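The Second Life of Heino Sepp

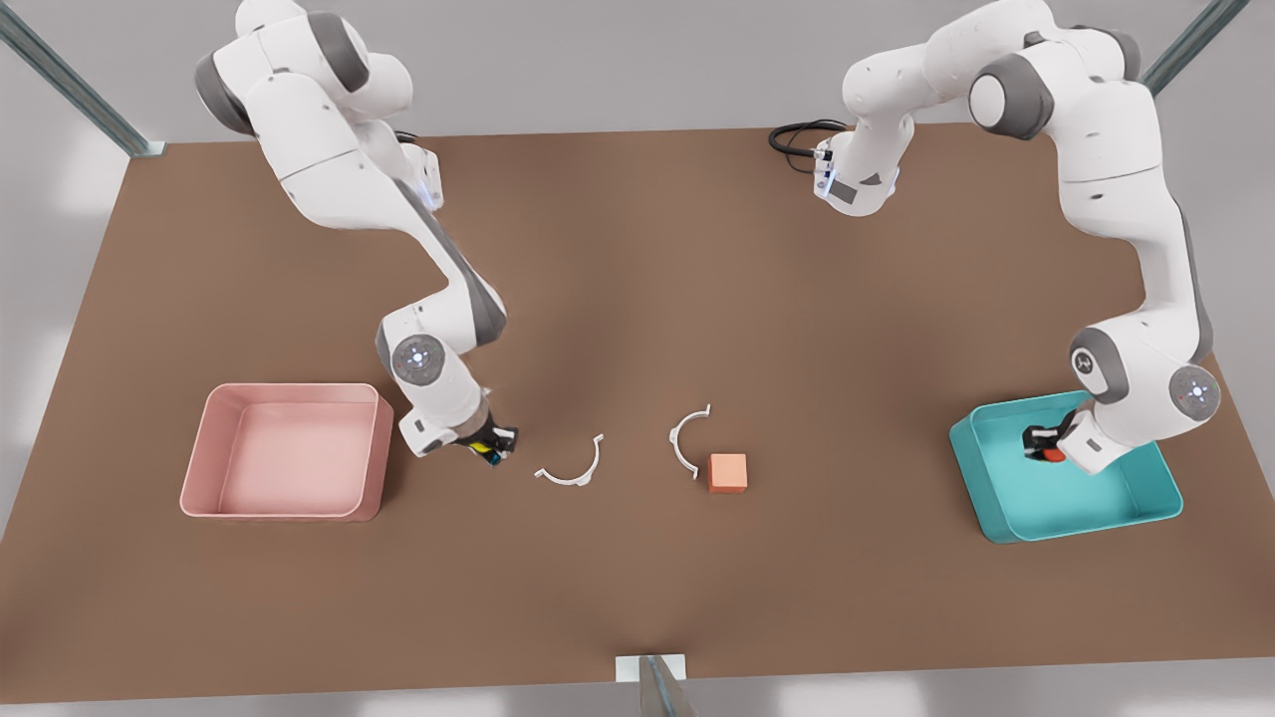

Heino Sepp stopped racing at the age of 31, with one national title in the 50 km classic and a left shoulder that would no longer lift a pole above chest height. He had been a professional cross-country skier for 12 seasons. His last start was a relay leg in December, which he skied in the third-fastest time of the day. He handed in his bib, drove home and slept until the following afternoon.

The career that followed has lasted longer than the first one. Sepp is now the senior technician at Gekeo, a firm that grinds the bases of racing skis, and his name is better known among wax technicians than it ever was among spectators. Skiers send him their skis in padded tubes from several countries. Most of them have never seen him race, and a few of the younger ones do not know that he did.

He grew up the second of three children in a house 100 meters from a lit ski track. His father, a surveyor, kept the club's timing records and taught him to read a snow thermometer before he could read a newspaper. His mother taught mathematics at the local school. Neither parent skied competitively. An older sister did, for two winters, and gave it up for rowing. The younger brother plays the double bass and is not asked about skis.

Sepp joined the Arkine club at nine. His early results were ordinary. Club records show him outside the top ten in most junior events until he was 17, when he grew by a hand's width in a year and his double-pole technique began to work on flat courses. He was always weaker on climbs. His coaches accepted this and entered him in long races, where a steady pace was worth more than a strong finish.

The title came in his sixth senior season, on a course with little climbing and coarse, transformed snow. Four of the favorites changed skis at the halfway exchange and lost time in doing so. Sepp stayed on the pair he had started with. He had prepared them himself the night before, using a structure he had cut by hand with a steel riller, and he won by 12 seconds.

That race is the one people bring up. Sepp prefers to discuss the season after it, when he finished no higher than eighth and kept a notebook on every pair he used. The notebook ran to 1000 entries by the time he retired. Each line gives air temperature, snow temperature, humidity, a code for crystal type, the grind, the wax and a glide rating from one to five. He considers the ratings unreliable. "A tired skier gives a low number," he says. "I was tired for most of February."

The shoulder injury happened in training, on a roller-ski descent. Surgery repaired the tendon but left him short of full rotation. He raced two more winters with a modified pole strap and a lower plant, and the time he lost on flat sections was the time he had once made up there.

Gekeo hired him the spring after he stopped. The company then had a single stone grinder and a contract with one regional team. Sepp's first task was to catalog its patterns, which had been named by whoever cut them and written on masking tape. He replaced the names with a code for line depth, spacing and angle. The code is still in use, with a few additions.

His own reputation rests on a pattern called Zemumetti, a shallow broken cross structure intended for fine new snow just below freezing. Conditions of that kind are difficult because the water film under the ski is thin and uneven. A deep structure drains it too quickly, and a smooth base lets it build suction. Sepp worked on the pattern for three winters. The version now offered is the seventh, and he rejected the fifth after it had already been cut on team skis.

Testing follows the same routine each time. Two matched pairs are run down a fixed slope by the same skier in the same tuck, then exchanged, and the runs are repeated until the order no longer changes. Sepp does not use speed traps for the first day. He thinks they settle arguments before the skier has felt the difference. Colleagues disagree with him on this point, and the firm's written procedure allows either method.

In the northern summer he travels to Huenchumán, where a small group of athletes trains on old spring-type snow while the home tracks are bare. He brings 12 pairs and a portable bench. The snow there is abrasive, and bases that last a winter at home need regrinding within weeks.

Sepp is married and has a daughter, who skis for recreation on a pair of waxless touring skis he has been told to leave alone. He still trains most mornings, on foot or on classic skis, and has entered one public marathon since retiring. He finished in the second hundred. The skis, he reports, were too slow for the final 12 km, when the sun reached the track, and he has since marked that pair for colder days.

Contact the editors | Copyright, all rights reserved | Back to top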